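Sharpening a gouge: stropping wheel or flat strop?

clonatbridge_bench
24/01/2026
I've been carving limewood for two years and sharpen on a 4,000 grit waterstone, then a leather strop glued to a flat board. My No. 7 sweep gouge leaves fine scratch lines in end grain. The V-tool doesn't. Would a powered felt wheel cure it, or am I missing a step?

oldburr
Scratch lines mean a nick in the edge. Hold it under a lamp and look straight at the edge. A bright spot is a nick. Stropping won't take that out in any sensible time, so go back to the stone until it has gone.

Psarras
Agree on the nick. Disagree that 4,000 is fine enough to strop from on limewood. I go to 8,000 on every gouge.

oldburr
For lime, 4,000 is plenty if the strop is shaped to the inside of the gouge. A flat board never reaches the inner bevel. Carve a groove in scrap with the gouge itself, charge it with compound and pull the outside through that. Use the matching ridge for the inside.

clonatbridge_bench
Found one bright spot, left of centre. I don't have a shaped strop, only the flat one. What wood for the block?

Havlow
Anything close-grained. Mine is an offcut of beech, 13 mm deep. On the wheel question, I would leave it alone. Felt is soft and wraps over the edge, so the bevel rounds and the tool needs lifting higher to cut.
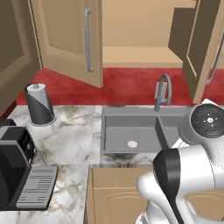 With a rounded bevel you also lose control on the exit of the cut, and it takes a full regrind to get the angle back. If you must use one, run it slowly with the wheel turning away from the edge.

Psarras
That depends on the wheel. I've used hard felt on mine since last June and the bevels are still flat against a straight edge. Light pressure, a few seconds at a time.

Havlow
Hard felt is better, I'll give you that. Still not what I'd suggest to someone with a nick to remove.

clonatbridge_bench
Nick stoned out, beech block grooved and charged. End grain is clean on the test piece. Leaving the wheel for now. Does the compound need oil on bare wood?

oldburr
A drop, if it's the crayon sort. None for paste.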